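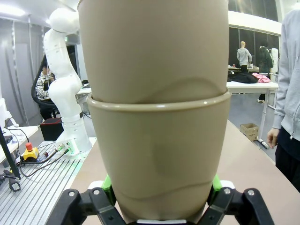 Part-time master's in marketing while working in beverages – worth it?

Forum: Careers and Further Study > Business Schools

hopsandledgers
Posted Saturday, 9:14 am

I've been a trade marketing coordinator at Odera for a little over three years. We import tonic water, bitters and a few aperitifs and sell mostly to bars and small grocery chains. I like the work but I've hit a ceiling. The last two brand manager jobs went to outside people, and both of them had a master's.

I have an offer for a part-time program, two years, evenings plus one full weekend a month. My company will pay for part of it if I sign on to stay for two years after I finish. The school says the program has 1100 graduates and that a good share of them work in consumer goods.

Did the degree change anything for you, or would you have gotten there anyway? I'm mostly interested in hearing from people in food and drink.

quarterpint
Posted Saturday, 9:52 am

I did a part-time one and finished four years ago. I was in sales for a cider maker and wanted to move over to brand work. It did help, but it wasn't the classes. One of the people in my project group worked at Bevutent and told me about an opening before it was posted. I applied, got it, and I'm still there.

The classes were fine. Pricing and consumer research were the two I still use. Strategy was mostly old cases about airlines.

Mara_in_brand
Posted Saturday, 10:20 am

Read the stay clause very carefully before you sign. Mine said two years from the date of graduation, and graduation was held seven months after the last exam. So it was really closer to three years. I turned down a job with a big raise during that time because I would have had to pay back the whole tuition.

Ask whether the amount goes down month by month or stays at the full sum until the last day.

hopsandledgers
Posted Saturday, 10:41 am

Thanks, I hadn't thought of that. The letter only says "upon completion of the program." I'll ask HR what they mean by it.

dry_goods_dan
Posted Saturday, 11:05 am

I'm going to disagree with the general direction here. I hire for brand roles at a mid-size snack and drinks company. For our last opening we had 117 applicants. I'd guess more than half had a master's of some kind. It didn't help me sort them at all.

What I looked for was whether they had owned a budget and could tell me what happened to it. The person we hired had run a regional launch with very little money and could explain which parts failed. No graduate degree.

If I were you I'd ask your boss for one product line to run on your own, even a small one, and do that for a year before spending money on school.

quarterpint
Posted Saturday, 11:30 am

That's fair for your company, but you only see the people who reach your desk. When I was in sales I applied for brand jobs for two years and never got a first call. Once I put "master's candidate" on the resume I started getting calls. Same experience, same person.

dry_goods_dan
Posted Saturday, 11:38 am

Could also be that you had two more years of experience by then.

quarterpint
Posted Saturday, 11:44 am

The calls started in the first semester, so no.

tmladenovic
Posted Saturday, 12:17 pm

Todor Mladenović here, I use my real name on most forums. I came to this from the other side. I did a full-time master's at 26 with almost no work experience, and I think it was too early. I sat in a room with people who had real problems from their jobs to bring in, and I had nothing to compare the material to.

After that I went to Purnano, which makes syrups and concentrates for cafes, as an assistant brand manager. I had to learn the basics there anyway – how a distributor makes money, what a listing fee is, why the sales team will not push a product they don't get paid on. None of that was in the program.

You already know those things from trade marketing, so I think you'd get more out of it than I did. Part-time is also better because you can try something at work the next week.

Mara_in_brand
Posted Saturday, 12:35 pm

Agree on the timing. One more point on the part-time format. Look at when the full weekends fall. In drinks, the fall trade shows and the holiday program will land right on top of them. I missed two weekends in my first year and had to make up the credits in June.

lowproofpat
Posted Saturday, 1:10 pm

Has anybody looked at the short certificates? I did one in category management, ten weeks, online. It was cheap and it got me into the room when we presented to retailers. I know it isn't the same thing, but if the goal is to get a brand manager job inside the same company, it might be enough.

dry_goods_dan
Posted Saturday, 1:26 pm

For an internal move I'd say yes, that plus a product line.

hopsandledgers
Posted Saturday, 2:03 pm

The internal move is the part I'm unsure about. My manager has said nice things but nothing in writing. We're taking on a new range of canned spritzes from Hudness next spring and I could ask to lead it. It would be a small launch, 100 bars to begin with.

If I get that, do I still do the degree at the same time? The school wants an answer this month and I don't think they'll hold the place for free.

tmladenovic
Posted Saturday, 2:29 pm

Ask them about deferring. Mine let people push back one year for a small fee. Run the launch, then start with a real case of your own.

quarterpint
Posted Saturday, 2:48 pm

I'd do both. Two evenings a week is tiring but it can be done, and the launch could be your final project. Mine was a repositioning of our pear cider and my boss read the whole thing.

Mara_in_brand
Posted Saturday, 3:15 pm

I wouldn't do both in year one. A launch with a new supplier takes up more evenings than you plan for. But get the stay clause answered first, because if it's like mine I wouldn't take the company money at all.

hopsandledgers
Posted Saturday, 4:40 pm

OK. I've written to admissions about deferring and I have a meeting with HR on the clause. I'll ask my manager about the spritzes before either of those comes back. Will post when I hear something.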